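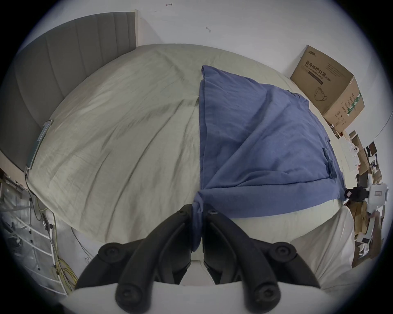 Rin Amano
Perception and control software, Drovenik project

August, late evening

I want to write down this day before I sleep, because tomorrow I will remember only the part that worked.

In the morning I continued with the corner problem. Our bed-making policy takes the blue blanket by a corner and pulls it. In the demonstrations this looks like the easiest thing in the world. A person closes the fingers on the corner, the cloth gathers into a small hard knot between them, and the arm of the person already knows how much to pull. The software does not know. It sees the knot and it has to guess how much cloth is inside.

I went through the recorded episodes one by one with the replay tool. There are 340 of them in this batch, and I did not watch all to the end, I must admit. What I looked for was the moment when the fingers close. Our labeler marks this moment from the finger width: when the width stops getting smaller, it says "grasp". For a cup or a box this is correct. For cloth it is too early or too late, depending on how thick the bunch is. With a thin edge the fingers go nearly together and the labeler waits. With a twisted corner they stop while there is still a wide gap, and sometimes the labeler decides that they are holding nothing and were simply told to stop there.

I found 131 episodes where the grasp label is wrong by more than I can accept. I wrote this number on paper and looked at it for a while. It is too many to correct by hand and too many to throw away.

Before lunch I tried the simple idea. I took the small area of the picture between the fingertips and compared it with the same area a moment earlier. If the cloth between the tips moves together with the gripper, it is held. If it slides, it is not held. I used the optical flow we already compute for the pose tracking, so the cost is almost nothing. On the first episodes it was very good and I was happy, I even made tea to celebrate. Then I came to the episodes over the sheet. The sheet is a pale gray-green with long creases, and when the gripper goes across it the flow finds very little to follow. The blanket is not much better in the places where it is smooth. The knot itself is fine, it has sharp folds and shadows. So the method is trustworthy exactly when the grasp is already easy to see, and this made me a little angry.

Eirlys called at two. She was at Dendside until last spring and she has worked with cloth longer than any of us. I showed her the overlay. She asked why I use only the area between the tips, and why not also a ring around it. When a corner is pulled, she said, the folds near it point to the hand, and this pattern is much bigger than the hand. I felt foolish, as I had been looking at such folds the whole morning. She did not make me feel foolish, I did it alone.

After the call I wrote the ring version. It fits a direction to the edges around the grasp and gives a score for how strongly they meet at one point. It took me the whole afternoon, mainly because I had mixed up the rows and the columns in one place and my folds were all meeting somewhere on the ceiling. With this repaired, the score rises very clearly when the cloth is under tension. I ran it on the wrong episodes and the labels moved to where I would put them myself, except for 6. I looked at those. In most of them there is another soft thing close to the gripper, and its folds compete with the folds of the blanket. The white comforter is the worst. It lies in a pile along the near right edge of the bed, directly beside the fingers, and it is full of edges which point in every direction.

I could mask it by color. White comforter, blue blanket, the mask would be one line of code. But Qian, our test set, has a white blanket on white bedding, and then my one line would remove everything. I left the mask out. I wrote the case in the notes and gave the score a lower weight when the directions in the ring do not agree.

One more thing about the tracking. The camera pose jumps in a few episodes when the gripper comes low over the bed. I think the reason is that the cloth fills the lower half of the view, and the cloth moves, and the tracker believes it is the room which moves. The wall above the bed gives nothing, it is white and has only two little marks. What saves us are the rigid things with some print on them. The brown mask carton in the far corner gives a good cluster of points from its letters, and there are more from the packaging at the right. Also the vertical lines of the headboard help, although they are so similar that the matcher sometimes takes one for its neighbor. I tried to drop all points which lie on cloth before the pose is solved, and the jumps became smaller. I have to test it on Skindadport, where there is much less in the room to hold on to.

The training run with the new labels started at a quarter to nine. I looked at the loss several times although I know it says nothing in the first hour. It goes down, as it always goes down.

I should say also that I was impatient in the group chat when the replay tool was blocked for the second time. I wrote "who has the lock" without any greeting. In my own language this would sound even worse. Tomorrow I will write something more friendly, and I will put a timeout on the lock, which is maybe the better apology.

For the morning:
Check the run, and compare it on the same 2 held-out rooms as before, not on new ones.
Send Eirlys the ring score plots. She asked for the bad ones also.
Rename the function. It is still called "test_new_final" – I am ashamed of it.
Ask for the finger width to be saved with its own time stamp. At the moment it takes the time of the nearest picture, and at the closing of the fingers this matters.

It is past eleven and the fan of the workstation is still loud through the door. I will close the laptop now and look at the curve again after breakfast.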